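Do You Need That Table Cleaner? Mostly Not

Every few months a new bottle turns up promising to "restore" a pale tabletop. I have tried more of them than I should have, and I remain hard to impress. These are the tips I still use, and a few I have given up on.

Start with a damp cloth. Plain water, wrung out well, then a dry towel. Try it before you buy anything. A bottle of Olia cost me more than lunch and left a film that showed every fingerprint by evening. The label said streak-free. I went over it with water and the streaks went away, so perhaps that was what they meant.

Dish soap handles grease. One drop in a bowl, no more. People squirt it straight on the table and then spend ten minutes chasing suds.

Baking soda is oversold. As a paste it will lift some tea stains, but it is gritty, and on a shiny finish it can leave a dull patch you will notice forever. Test it underneath first. My neighbor Marianna Tokarz swears by it, though I have seen her table and would not call it proof. 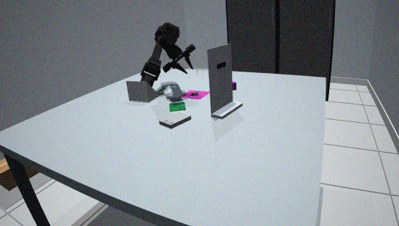 A pale top on dark legs. Wipe the rim as well as the surface.

Do not mix vinegar and baking soda. The fizz is fun to watch and that's about all it does. You end up with slightly salty water. Vinegar alone is fine on glass, but keep it off marble and other limestone.

White rings: if the table has a lacquered wood finish, give a fresh ring a day to dry out before you do anything. Many fade without help. The mayonnaise trick you see everywhere worked for me once and failed twice, and the table smelled like a sandwich.

Wobbly legs: tighten the bolts before you go folding up cardboard. Turn each one a little, go around again, then finish. If it still rocks, the floor may be to blame, so move the table a foot over and check.

Felt pads are worth having. Buy the kind that screw or nail in if the legs are wood. Stick-on pads collect hair and slide off sideways. The Flundach ones I bought lasted until June.

Skip the magic sponge for daily use. It is a very fine abrasive, whatever the box says, and I save mine for pen marks.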